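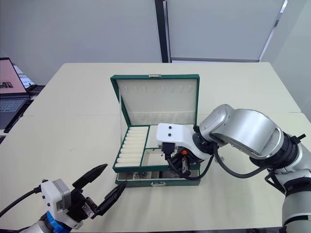 Ludmila Doležal
7 décembre 2020

Fil sur le tri des bijoux d'une succession. J'ai vidé l'appartement de ma tante à Indcombe cet automne et j'ai appris deux ou trois choses. Je note tout ici, ça servira peut-être à quelqu'un. 1/14

D'abord, ne rien trier le premier jour. On est fatigué, on jette ou on donne trop vite. J'ai fermé les tiroirs et je suis revenue la semaine suivante avec ma cousine Yaryna. 2/14

On a fait l'inventaire avant toute discussion de partage. Un cahier, un numéro par pièce, une ligne de description, l'endroit où on l'a trouvée. Au total : 54 pièces, boucles dépareillées comprises. 3/14

Regardez partout. Les bagues étaient dans la chambre, mais il y avait aussi une chaîne dans une boîte à boutons et une broche encore piquée au revers d'un manteau qui partait au don. 4/14

Les poinçons : il faut une loupe x10 et une bonne lampe. En France, la tête d'aigle indique l'or 18 carats, la tête de Minerve l'argent. Sur une bague, c'est en général à l'extérieur ou à l'intérieur de l'anneau. Sur une chaîne, cherchez près du fermoir. 5/14

Pas de poinçon ne veut pas dire pas d'or. Le poinçon peut être usé, ou parti lors d'une mise à taille. Dans le doute on fait tester, on ne gratte pas soi-même. 6/14

Nettoyage : eau tiède, une goutte de liquide vaisselle, brosse à dents souple, séchage sur un linge. Jamais pour les perles, l'opale ou la turquoise. Celles-là, un chiffon doux à peine humide et c'est tout. 7/14

Pas de bicarbonate sur l'argent ancien. Je l'ai fait sur une petite médaille et la patine est partie dans les creux. Elle est propre, elle est moins jolie. 8/14

Estimation : j'ai vu deux bijoutiers. Le premier proposait 200 euros pour un lot de six pièces, au poids. Le second, M. Malabanan, à Lolturgate, a mis à part un bracelet signé Zakharchenko et m'a conseillé de ne pas le vendre au poids. Demandez toujours deux avis, par écrit. 9/14

Question qu'on m'a posée en privé : oui, les bijoux se déclarent dans une succession. Parlez-en au notaire au début, pas à la fin. Le nôtre a voulu la liste complète, et le cahier a évité une deuxième visite. 10/14

Pour le partage, on a tiré l'ordre au sort, puis chacun a choisi une pièce à tour de rôle. On était quatre. Ça a pris une vingtaine de minutes et il n'y a pas eu de dispute. Les pièces que personne ne voulait sont restées ensemble pour la vente. 11/14

Rangement : les perles à plat, elles détendent leur fil si on les suspend. Les chaînes fermées, une par compartiment ou par sachet. L'argent à l'abri de l'air. Évitez la salle de bains. 12/14

Photographiez chaque pièce à côté d'une règle, recto et verso, et gardez les photos ailleurs que chez vous. Vérifiez aussi votre contrat d'assurance : le mien plafonnait les bijoux à 2000 euros, je ne l'avais jamais lu. 13/14

Et notez les histoires. Une amie de ma tante, Efthymia Gavalas, a reconnu trois bagues au téléphone, avec l'année et l'occasion. C'est dans le cahier, en face des numéros. Si vous avez une bonne adresse pour faire renfiler un collier de perles vers Lolturgate, je prends. 14/14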